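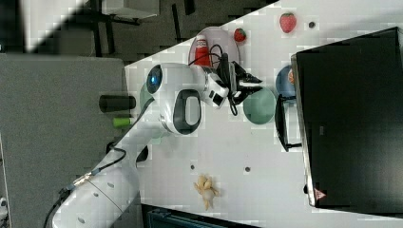 Robotic arm with two-fingered gripper

Spot the walker: image searchers wanted for the Polat Moor exercise

Could you find a person in a blue jacket among several square miles of heather, peat and boulders? We'd love you to try! Wallville Search Imaging Group is looking for people to sit at their own computers and look through drone photographs of Polat Moor, as part of a practice search we're running in April.

The exercise is made up but the moor is real, and so are the people hidden on it. Members of our group will be lying up in gullies, sitting behind walls and leaving bits of kit along the paths (a glove, a flask, a folded map), and a drone team will fly the whole area and photograph it in strips. We expect 3,000 photographs by the end of the morning. A small team in a van can't look at all of those properly in one afternoon, and that's where you come in.

We ran a smaller version last year with 660 photographs and 107 searchers, and it was a cracking afternoon. Two of our three hidden walkers were found well before tea. The third was missed by everyone who had her photo on screen, and we learned more from that than from the other two. She was in shadow beside a wall, curled on her side, and most people had moved on after a few seconds. This time we want to know whether a short practice session beforehand helps people slow down and look in the right places.

What you'd be doing

You'll get a login for Viltum, the viewing page we use. It shows you one photograph at a time. You zoom in, work across it, and click on anything that looks out of place. If there's nothing there you mark it clear and the next one comes up. Every photograph goes to several people, so you won't be the only pair of eyes on it, and a false alarm does no harm at all – please click if you're in doubt.

Before the day there's an online practice session on a Wednesday at 7.30pm, led by Akua Essien, who flew the drone last year and has a very good collection of rocks that look like people. Half of you will be asked to join that session and the other half will be offered it afterwards. We'll pick who goes in which half at random, so please keep that evening free if you can.

On the day you can do as much or as little as you like between 1pm and 6pm. Most people last year did an hour or two with breaks. Your eyes will get tired, so do take the breaks!

Who can take part

Anyone aged 18 or over with a laptop or desktop computer and a steady internet connection. Phones and small tablets don't show enough detail. You don't need any search or hillwalking experience, and we'd be especially glad to hear from people who have none. Glasses are fine. If you use screen magnification or have a form of colour blindness, please come along and tell us on the form, as we'd like to know how the page works for you.

We also have room for up to 20 people at our base in the Drelletti Hall, Wallville, if you'd prefer to do it in company. Bring your own laptop and charger. There's soup, there's parking behind the hall, and the door on the lane side is step-free.

The small print

This is unpaid, but travel to the hall can be claimed back if you keep your ticket or note your mileage. We record what you click and how long you spend on each photograph. Names are taken off before anyone looks at the results, and you can drop out at any point up to the end of the exercise. Everyone who takes part will be sent the write-up, including a map of where the walkers were hiding.

How to sign up

Ask for a form through the contact page and put "Polat Moor" in the subject box. Satish Sachdeva looks after the list and will reply with your login and the joining notes. If you took part last year your old login won't work, so please sign up again – and bring a friend.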